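In Praise of the Dull Benchmark

April 13, 2021

The Siltholm paper reports 2,906 grasps with a wrist camera and a gripper, and its hardest object is a mango. I have read grander abstracts. I have believed fewer.

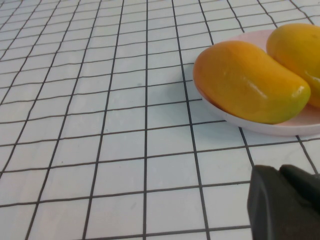

MacLeish objected, when I said so over lunch, that fruit on a plate is a toy problem and that a real kitchen would eat the policy alive. Fair enough. But the Plundumville group went straight to real kitchens in March, ran 50 trials, changed the lighting and the objects together, and now can't say which one sank them.

I'd take the toy. Siltholm held everything still except 2 things, fruit and plate, and published the failures too, a habit I'd like to see spread.
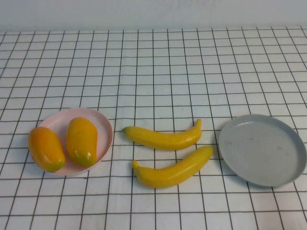
Mangoes on the pink plate, bananas on the table, gray plate empty.

Ploltness, I hear, is promising a robot chef. I plan to keep my own knives sharp.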